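Home | Standards | Interviews | Archive | Subscribe

Writing the handling rules before the robot arrives

Charmaine Mathebula has maintained the demonstration protocol at Todarlow since January. It is a document of 19 pages, and she would like it to be shorter. It covers how operators use hand-held grippers to record manipulation tasks, what counts as a valid recording, and when a recording must be thrown out.

The first version had one rule on grasping: hold the item securely. "That can't be checked," Mathebula says. "Two reviewers would look at the same grasp and disagree. A rule that can't be checked is a preference."

The current version defines a grasp by contact. Both fingers must touch the package, the printed face must not be folded over, and the item must clear the table before it is moved sideways. Orientation of the label is not regulated. Text may be upside down, because a robot in a kitchen or a shop will meet it that way.

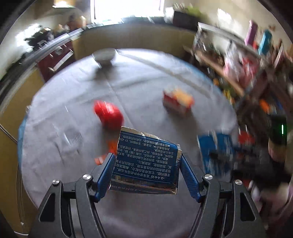

Foil package held between both fingers, clear of the gripper frame.

Foil packages get their own section. Kekeli Abubakari, who reviews recordings for the group, says they account for most of the disputes. "A box has a width. A foil pack has whatever width you squeeze it to. We ask operators to close until the pack stops slipping and then stop closing."

Of 1158 recordings in the last review, 1000 were accepted. Abubakari does not consider the figure good or bad. Rejections were logged under three codes: lost grasp, blocked view and wrong task label. The third is the one he wants reduced, "as it is purely clerical."

The protocol also sets conditions for the room. Windows may stay uncovered. Tablecloths are allowed, creased or flat. Other objects may stay on the table, provided the operator does not rearrange them during a task.

Mathebula resisted a request to standardize backgrounds. "If the rule produces a room that exists only in our building, the rule is wrong."

A revised draft goes out for comment in December 2019. Section 3, on blocked views, is still open.

Contact | Copyright Arnutell | Back to top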